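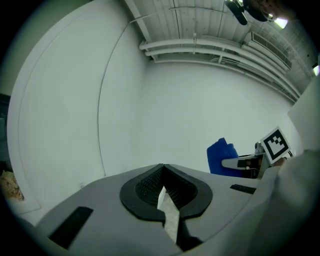

Talha Bugti asked whether we were going to let the visitors drive, and said that if we weren't, there was little point in having them all the way out to Sornenton. Fair enough! I had planned on a talk first and hands-on at the end. Flipped it.

14 June 2024, open day, notes written up the same evening while I still remember it

Print this page
E-mail this page

So, hand-held grippers out from the first minute, one for each hand, no slides. Best change we made all day. People who had been standing with their arms folded wanted a turn as soon as they saw the fingers close, and after that I couldn't get a word in. We had 129 through by closing, from the Hirko people (early, with their own coffee) to a whole family who had seen the sign at the road.

What I told everyone: you hold the grippers, you do the job the way you'd like it done, and the recording is what we train from. No joystick, no code. A kid asked if that meant she was the robot's teacher and I said yes, and she went very serious and slowed right down. Her recordings are lovely, by the way. Smooth approach, a small pause before each grasp, no banging. I want to look at them next to mine and I suspect I won't enjoy it.

Cloth was the favorite task by a mile. I had expected the crowd to go for blocks and cups, which look tidier, but cloth does something different every time and people get competitive about it. The blue towel got the most use. The trick most of them found for themselves is to keep the bulk of it upright and let the low part lead, then follow it down in short moves. Going in with a big flat fold means you end up stuffing.

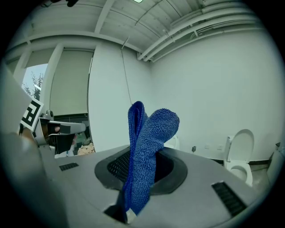
The other thing I kept seeing was regrasping. Newcomers hang on to the first grip far too long, then let go with both hands at once and lose the fold. Baumgart's two engineers did it too, which cheered me up. After a couple of tries most people start leaving one gripper on the cloth while the other moves, and you can see their shoulders drop. I'd like that in the written instructions before July.

Things to fix:

- Marker on the left gripper: check the mount. Tracking dropped a few times when people rolled their wrist outward. Might be the angle, might be the light from the window side.
- Trigger spring is too stiff for small hands. Matton has a softer one, ask for 2.
- Loose sleeves. Either a cuff strap or we tell people to roll them up.
- Sign-in sheet needs a column for left-handers. I forgot, and now I can't sort them out of the data.

Numbers for the log: 988 recordings saved, 105 thrown out on a first pass (mostly starts with nothing in the fingers, a few where someone was talking with their hands and forgot they were holding anything). That's a much better ratio than I dared hope for from people with a two-minute briefing.

Somebody from Hirko wanted to know how many demonstrations it takes before the arm can do the towel alone. I said I didn't know yet and would write when I did. Talha wants to try training on the visitor set by itself, with none of ours mixed in, and I'm all for it. Job queued for tonight, cloth recordings only. Batteries are on charge.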